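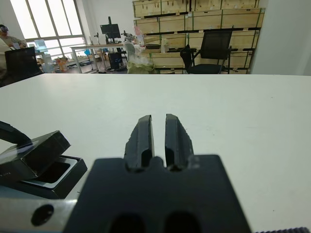
Figure 4.1. A work table with an open black box, and a desk by the window behind it.

Courses > Office Skills > Keeping the Shared Workroom > Chapter 4

Print this chapter | E-mail this chapter

Chapter 4
The Table and What Stays on It

In Chapter 3 we looked at shelves and drawers. Now we come to the table, where most of the work in a shared room is done and where most of the small things are lost.

A white table top is common in offices and laboratories. It shows specks and smudges easily, and many people consider this a fault. In my opinion it is an advantage, for one sees at once where the cloth must go. In Figure 4.1 a few faint marks can be found on the white surface.

Look also at the box with the hinged lid. Such a box is useful for small parts, but it needs a fixed place. When Lesia Hordiienko arranged the workroom at Uritz, she gave every lidded box a place at the left side of the table, and the staff had to close the lids at 4 in the afternoon.

The floor belongs to this chapter too. Bags which are put down "only for a moment" often stay there until Thursday. Before you read Section 4.1, write down which things in Figure 4.1 stand on the floor and decide for each one if it should have another place.

Words for this chapter: surface, hinge, lid, to wipe, to put away.

Related chapters
Chapter 3: Shelves and Drawers
Chapter 5: Cables Under the Desk
Chapter 14: Moving to a New Room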